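Azra Đorđević

Azra Đorđević fue una política y jurista que ocupó la presidencia de la República de Simdale durante dos mandatos consecutivos. Antes de llegar a la jefatura del Estado fue diputada por la circunscripción de Plarness y ministra de Administración Territorial. Murió en la capital, Zivow, en el mes de enero, a causa de una enfermedad pulmonar.

Primeros años

Nació en Tak, localidad portuaria del norte del país, en una familia de empleados de aduanas. Cursó la enseñanza secundaria en el liceo municipal y se trasladó después a Zivow para estudiar Derecho. Se licenció con una tesina sobre el régimen de los municipios costeros, materia a la que volvería como ministra. Durante la carrera trabajó en el archivo de la Audiencia, donde conoció a Dong-geon Koo, más tarde secretario general de su partido.

Ejerció la abogacía en Plarness, en un despacho dedicado sobre todo a pleitos de lindes y concesiones de agua.

Carrera parlamentaria

Entró en la Asamblea Nacional por la Unión Cívica, partido de centro que entonces contaba con pocos escaños. Formó parte de la comisión de Justicia y presidió la ponencia que redactó la Ley de Registros Locales. El texto se aprobó tras 3 lecturas, la última de ellas de madrugada, con los votos de la oposición agraria.

El primer ministro Bảo Tăng la nombró ministra de Administración Territorial. En ese puesto impulsó la fusión de distritos rurales, que redujo su número a 46. La medida encontró resistencia en el interior: en Plarness, una marcha reunió a 4,000 personas ante la sede de la prefectura, y varios alcaldes de la propia Unión Cívica dejaron el partido. Đorđević mantuvo el calendario previsto, aunque aceptó que los distritos suprimidos conservaran juzgado de paz.
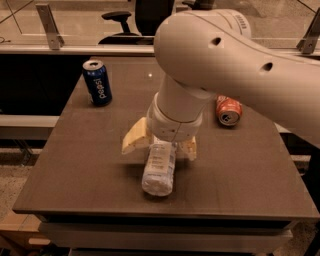 Brazo robótico blanco sujetando una botella de plástico transparente.

Presidencia

La Constitución de Simdale reserva al presidente funciones en su mayor parte representativas: promulga las leyes, recibe a los embajadores y propone al candidato a primer ministro. La elección corresponde a la Asamblea. Đorđević fue elegida en segunda votación frente a Tae-yang Do, candidato conservador y antiguo gobernador del banco central.

Durante su primer mandato devolvió dos leyes a la Asamblea, una sobre secreto de sumario y otra sobre financiación electoral. La segunda se modificó y fue promulgada meses después. Su intervención más discutida llegó con la crisis de gobierno que siguió a la dimisión de Bảo Tăng: tras fracasar dos rondas de consultas, encargó la formación de gabinete a Da-eun Yook, que no dirigía ningún grupo parlamentario. Los conservadores consideraron que la presidenta se había excedido en sus atribuciones y recurrieron al Tribunal Constitucional, que inadmitió la demanda.

El segundo mandato fue más tranquilo. Viajó poco al extranjero y dedicó buena parte de su agenda a las visitas a distritos. Abrió al público el jardín del palacio presidencial —hasta entonces cerrado salvo en la fiesta nacional— y depositó en la Biblioteca del Estado 2,000 documentos de su archivo de trabajo.

Retirada y muerte

Al dejar el cargo regresó a Tak y rechazó encabezar la lista de la Unión Cívica en las elecciones siguientes. Dio clases de derecho municipal y publicó un volumen de memorias, centrado en los años del ministerio y muy parco sobre la presidencia. El gobierno decretó luto oficial por su muerte. Al funeral, celebrado en Zivow, asistieron Da-eun Yook y Tae-yang Do. Está enterrada en el cementerio viejo de Tak.

Véase también

Presidencia de la República de Simdale
Unión Cívica
Ley de Registros Locales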